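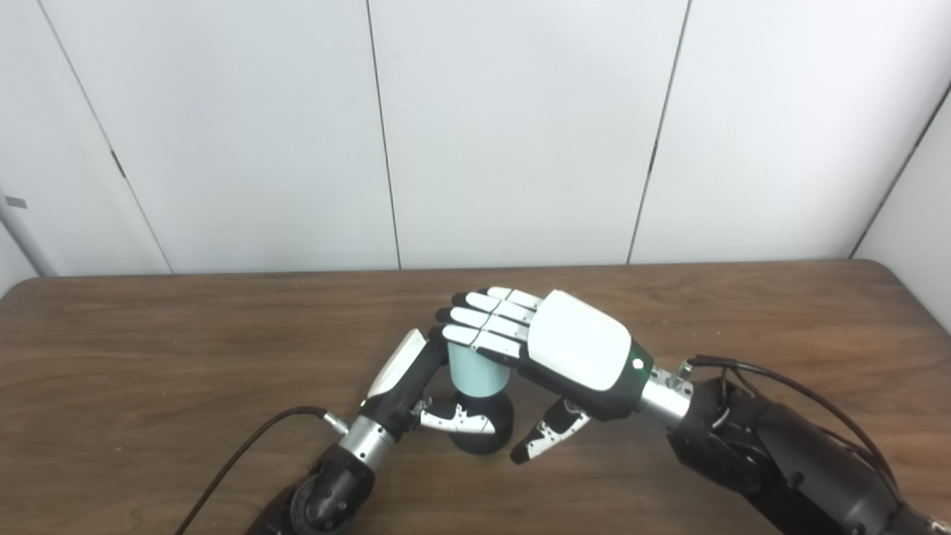

How to Start Tomatoes in Paper Cups

I've been starting my tomatoes in paper cups for years now, and every winter somebody asks me how I keep the cups from turning to mush before the plants are ready to go out. So I'm finally writing the whole thing down in one place, and next time I can just send a link!

First, timing. Count back six to eight weeks from your last frost. Mine is late enough that I don't plant out until the first week of June, so I sow in early April and not a day before. I know how hard it is to wait. I sowed in February one year and ended up with leggy three-foot monsters leaning on the kitchen blinds, and they sulked for a month once they hit real soil.

What you need

Paper cups, 12 ounce or bigger (get the kind meant for cold drinks or hot drinks, either works, but skip the flimsy water-cooler ones)
Seed starting mix
Seeds
A tray with sides, to catch drips
A skewer or a fat nail
A pencil or grease marker for names
A light, or a really good south window

I buy cups in sleeves from Rinwood, the restaurant supply place out by the highway, and I split a big pack with my sister-in-law. Any coated cup will do. The coating is what buys you the six weeks. It also means they aren't going to rot away in the ground, whatever the internet says, so the cup has to come off at planting time.

Getting the cups ready

Stack three or four cups together and poke the skewer through the bottoms all at once. You want four holes near the outer edge and one in the middle. Don't be shy about the size. My first holes were tiny and they plugged right up with mix, and I drowned half a tray of Black Krims that way.

Write the variety on the side before you fill the cup. Pencil holds up better than you'd think, and marker sometimes bleeds. I also write it on the bottom, which sounds fussy, but I've had side labels fade down to one letter and spent the summer guessing.

Mixing and filling

Dump your seed mix in a bucket and add warm water a little at a time, stirring with your hand. It should feel like a wrung-out sponge. If you squeeze a fistful and water runs down your wrist, add more dry mix. I've been using the Nomora fine mix the last couple of seasons and it takes a good ten minutes to soak up the water, so go have a coffee and come back.

Now fill the cup only halfway. This is the part I care about most! Tomatoes grow roots all along the buried stem, so as the seedling gets taller you keep adding mix until you reach the rim. One cup from start to finish, no potting up, no extra mess.

Sowing

Two seeds per cup, a quarter inch deep, covered and pressed down lightly. Lay plastic wrap over the tray and put it somewhere warm. The top of the fridge works if yours gives off heat (my old one did, my new one doesn't, so now I use a mat). Start checking on day four. The minute you see green, take the plastic off and get the light on.

If both seeds come up, snip the weaker one at soil level. Don't pull it, you'll tear up the roots of the one you're keeping. I used to try to save both and I always regretted it.

Light and water

My light is a plain Tennant shop light on a chain, two inches above the leaves, sixteen hours a day. Half-full cups shade the seedlings a bit at first, so turn them every morning until they clear the rim.

Water from below. Pour half an inch into the tray, wait twenty minutes, then tip out whatever is left. This matters even more with paper, because cups that sit in water all day go soft at the seam – that's the mush everybody complains about. If one does start to go, slip it inside a fresh cup with holes in it and carry on.

Once there's a set of true leaves, add a couple of inches of mix and start feeding at half strength. Add more mix a week or two later, and again until you're at the top.

Planting out

Take the tray outside for an hour the first day, in shade, and work up over a week or so. Bring them in if it's windy. Then pick a cloudy afternoon, slit each cup down the side with scissors and peel it away. Bury the plant up to its lowest good leaves and water it in well.

Peppers do fine with all of this too, except fill their cups to the top right away and give them an extra two weeks.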